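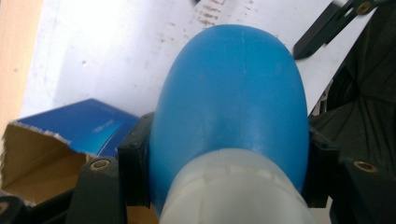

A blue dome on a frosted white base, small scuffs and all.

Blue plastic, good as new
Reading time: 2 min

I love a quick go at the plastic bits on the worktable! Warm water, a drop of washing-up liquid and an old toothbrush do nearly all of it – work the brush round any ridges, where the grime likes to sit.

Keep a soft cloth going as well, and wipe the table before you put clean things back on it. Little dark specks on a white top show up terribly.

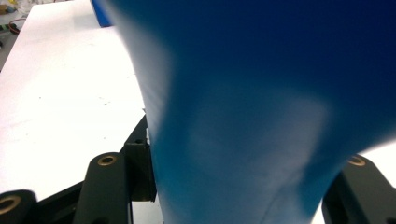

Seams and rough edges

Run a fingertip down the seam. If it catches, a few light strokes with fine wet-and-dry paper (200 first, then 4000 for a lovely satin feel) will sort it out. Rinse, and stand it on a towel for 30 minutes.
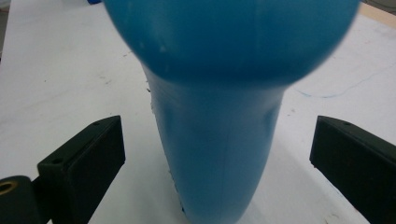

Small white flecks down a rough left edge – a spot for the fine paper.

Recent tips
Labels that peel off cleanly
13 uses for an old toothbrush
Sorting the screw drawer

© Mélanie Desjardins | Contact | Back to top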